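Call for Participants: Try Out the New Shape Library in Bivby

Do you draw network maps, floor plans or flowcharts for work? Do you have strong feelings about where the connector tool should live? Then we'd love to have you in our next round of user testing!

Bivby is a diagramming program for people who need a clear drawing and don't have all day to make it. We're a small team, and the next version is the biggest change we've made to the drawing side of the program. The shape library has been rebuilt from the ground up. It now holds over 200 network and office shapes, sorted into nine groups, and you can make groups of your own and share them with coworkers. 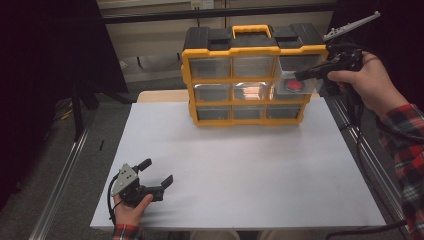 Search has changed too. You can type "switch" or "printer" and drag the result straight onto the page, and connectors now stay attached when you resize a shape (our most requested fix, by a mile). We've been using all this in-house for a while and we like it a lot, but we know the program far too well to be good judges of it. We need people who will click on the wrong thing, get annoyed, and tell us so.

What you'll do

The test runs for 5 weeks. Each week you'll get one drawing task by email. The first is a simple office network, and the last is a full rack diagram with labels and a legend. You can do the task whenever you like, as long as your notes reach us by Wednesday evening. Most people will need an hour or so per task. Please use Bivby for at least one real drawing of your own as well, if your job allows it.

There is also one video call with Zahira Wuisan, who designs our menus and toolbars. She'll ask you to share your screen and think out loud while you draw. No preparation needed, and messy files are very welcome.

Who we're looking for

People who make diagrams at least a couple of times a month, in any program. You might be a network administrator, a teacher, an office manager or a student. We'd especially like to hear from people who are moving over from Zodent or Saarela and have old files to bring along, as the import feature needs a good workout. You don't have to be good at drawing! You do need a Windows or Mac computer, a steady internet connection and enough English to write short notes. 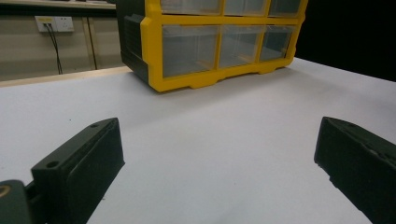

If you took part in the Harnier test last year, you can apply again. Your old login won't work for this round, so please fill in the form as a new tester.

What you get

A free one-year license for Bivby, a gift card once your final notes are in, and your name on the credits page if you want it there. You'll also have a direct line to the developers through the tester forum. They do read it, and they answer.

How to apply

Fill in the short form on our Testing page. Tell us what kind of diagrams you draw, which program you use now and the one thing about it that drives you up the wall. If you can attach an old drawing, great, but take out any real addresses or passwords first.

Applications close at the end of October. Questions about the test can go to Endang Pasaribu through the contact page, with "Shape library" in the subject line.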